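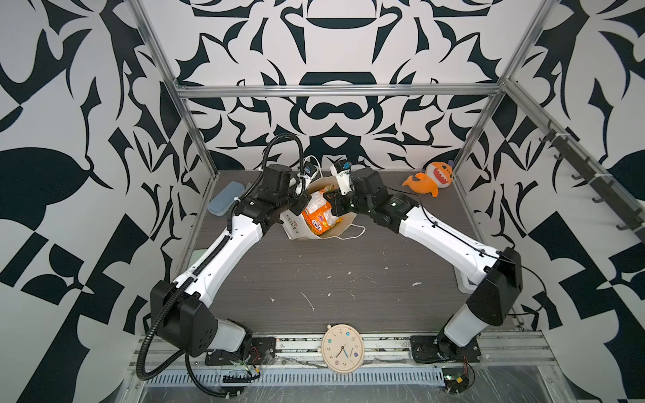 How many demonstrations does each team hand in for Unit 4?

Each team hands in 6 sessions. A session is one sitting at the cell, from power-up to log-out, and everything recorded in it goes under one session number. Retries stay in the session they belong to.

Unit 4: Two-Arm Packing and Unpacking
Jurkstead Robotics Lab Course
Handout revised August 11, 2021

What this unit covers

In Unit 3 you moved one arm at a time and picked rigid blocks from known positions. Unit 4 uses both arms together on ordinary things from a store or a desk drawer. Soft packaging changes shape when it is gripped. A paper bag moves when something inside it moves. The controller has no model of either, so the operator has to deal with it.

The assigned task is the bag task. Snack packets go into a paper shopping bag, or come out of it, with the two grippers sharing the work. Teams choose the direction for each session and write it on the log sheet before starting.

Terms used in the log

Holding arm: the arm that steadies the bag or keeps it open.
Working arm: the arm that moves the packet.
Handoff: the moment when both grippers are closed on the same packet.
Reset: putting all items back at their starting places by hand, with the arms parked.

The holding arm and the working arm may trade roles during a session. Log each trade. In past terms this was the line most often left blank.

Before you start

Check that both base plates are tight on the rail. Run each wrist through its full turn and watch the cables. If a cable pulls straight at any point, stop and tell the lab assistant. Open the Tan recorder and confirm that you get a picture from both gripper cameras. A black window usually means a loose plug at the camera end.

Other objects may stay on the floor of the cell. They are part of the exercise and should be left where they are unless an arm knocks into one. If that happens, finish the motion, park, and mark the session "disturbed." Disturbed sessions still count.

Gripping soft packets

Close slowly on the top seam. Gripping the middle of a packet pushes the contents to both ends and makes it hard to fit through the bag opening. Start with the force setting at 4 and raise it one step at a time. Paper tears more easily than plastic, so keep the holding arm lower than the working arm on this scale.

When both grippers are over the bag, the wrists are close together. Move one arm at a time there. The Nirance controller will stop both arms on contact, and clearing the stop ends the recording.

The shared data set

Accepted sessions are added to the course set, named Ronau. It held 2854 recordings at the start of this term, and 964 of them are two-arm tasks. You will train on the two-arm part in Unit 5, so a badly labeled session will come back to you or to the team next to you.

What to hand in

The session files, the log sheets, and one page of written notes. The notes should say which grips failed and at what force setting, and how the roles were divided between the arms. Charts are optional. Work is due before the first lab in November. Late sessions can be recorded for practice but will not be added to Ronau.

Reading for next time: the section on time alignment in the recorder manual, including the table of error codes.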